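março · por Jeltorport

A banda Bresura anunciou uma "pausa por tempo indeterminado" numa segunda-feira às sete da manhã. Quem termina uma banda antes do café?

O comunicado tem 484 palavras. Contei no ônibus. "Gratidão" aparece quatro vezes, "turnê" nenhuma, e eu com ingresso comprado.

Teoria do fã-clube: o vocalista brigou com a baterista por causa do clipe gravado em Burau. Teoria minha: 46 shows dividindo a mesma van. Eu teria pedido pausa no terceiro.

Aí ontem à noite a conta oficial, a da pausa, curtiu um post do festival de Bedoya. Curtiu, descurtiu e curtiu de novo. Isso não é dedo escorregando, é assessoria indecisa.
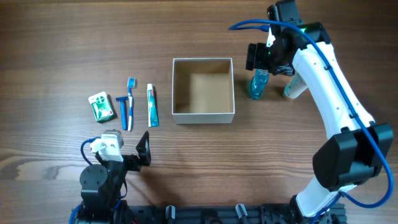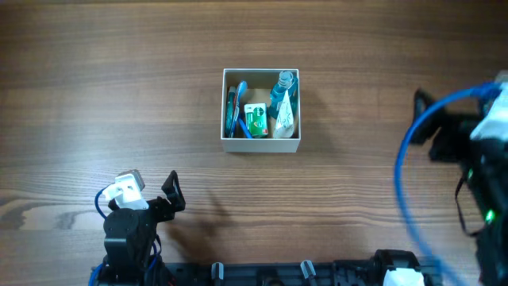
Jeltorport

Continuando, porque o grupo de fãs não dorme: acharam a baterista no fundo do story de um restaurante em Burau. De óculos escuros, à noite. Discrição nível celebridade – todo mundo olhou.

Na mesa, o vocalista. Rindo. Dividindo sobremesa. Para duas pessoas que "precisam de espaço", a cadeira estava bem perto.

Meu ingresso custou 409 reais e o site diz que o reembolso está "em análise". O relacionamento deles também, pelo visto.

Aposto que voltam antes do festival, com disco novo e documentário sobre a dor da separação de três semanas. Vou reclamar do começo ao fim – e vou assistir na estreia.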